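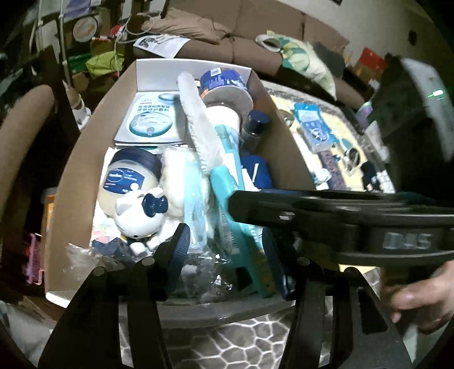
Celley hand-held gripper kit - pads, wear and is it worth the money?

Forum: Data capture hardware > Hand-held grippers

kestrel_bench
We have had a Celley kit on trial since February and I have to write up a recommendation. For those who haven't used one: two-finger jaw, operator's hand on the grip, camera looking down over the fingers. Ours is used for packing and unpacking mixed household goods in people's living rooms. Typical box is as in the picture: a Vaseline jar, hairbrush, comb, a screw-cap bottle, a roll of tape, a small cat figurine, a fluffy duster, cloth and thin plastic bags.

Findings so far:

Rigid items with parallel sides are fine. The jar is picked up first time by most operators.
Thin bags are poor. The pads close on them but the bag slides out under its own contents.
The comb is awkward when it lies flat. You need to get one finger under it and there is often no room.
The duster sheds on to the ribs of the pads and they need wiping between runs.

Question for other users: are you on the stock ribbed pads, or did you change them? And has anyone compared it with the Ullberg?

torsten_m
Changed ours in the first month. The ribbed rubber is good on glass and hard plastic and not much use on film. We fitted the flat silicone pads from Zamudio. Bags improved a lot, jars got slightly worse. You lose the ribs, so anything with a curved side can roll if you take it off centre.

Wear on the stock pads was low. We logged 3000 closures on one pair and the ribs still had their edges.

kestrel_bench
Useful, thanks. Did the different pad thickness affect your width readings?

torsten_m
Yes. Redo the zero after fitting or every width in the log is offset by the same amount. The manual has it under jaw calibration, not under pad replacement, so it is easy to miss.

pl_hollis
I would not recommend the kit for boxes at all. The jaws are too wide. Look at how much of your view they take up at the bottom, and then think about getting them between a jar and a figurine without touching either. On a table it is good. In a deep box with high sides you spend half the session nudging things apart, and all of that nudging ends up in the data.

We sent ours back and went to the Ullberg. Narrower fingers, lighter arm.

R. Achari
I'd disagree with part of that. I run sessions with both. The Ullberg gets into gaps better, but its fingers flex under load and a full bottle will tip forward in the grip. The Celley does not flex at any weight we use. Nudging is also part of the task if the real job is unpacking a crowded box. If you tidy the box until no contact is needed, you are recording a different task.

The thing I do hold against the Celley is the arm. It is long, and with the hand out to the side the wrist gets tired. We limit operators to 2 hours a day on it.

pl_hollis
Fair on the flex. We don't do full bottles. I still say that for a packed box the finger width matters more than stiffness, and a buyer should know that before paying for the larger kit.

zado_reseller
Zado sells both, so make of this what you will. There is a narrow finger set for the Celley on order now. Same mounting, same calibration routine. It takes the stock pads cut down, but you need a sharp blade and some patience. The set is not included in the trial kit and has to be asked for separately.

kestrel_bench
Is the narrow set rated for the same load?

zado_reseller
No, lower. The data sheet has it. I'd keep the wide set on for anything heavier than a jar.

torsten_m
Swapping takes 3 minutes a side once you have done it a few times. Put thread lock on the screws or they work loose. Ours did.

R. Achari
One more point for the write-up. Ask each operator to do 100 practice closures before you record anything. New people squeeze far too hard on soft things such as cloth, and then carry on doing it for the rest of the session. Easier to correct at the start.

kestrel_bench
Noted. I have asked for the narrow set and a pair of the flat pads. Will run the same box contents with each and post the drop counts in this thread.

pl_hollis
Please include the failed approaches as well as the drops. Ours were mostly failed approaches.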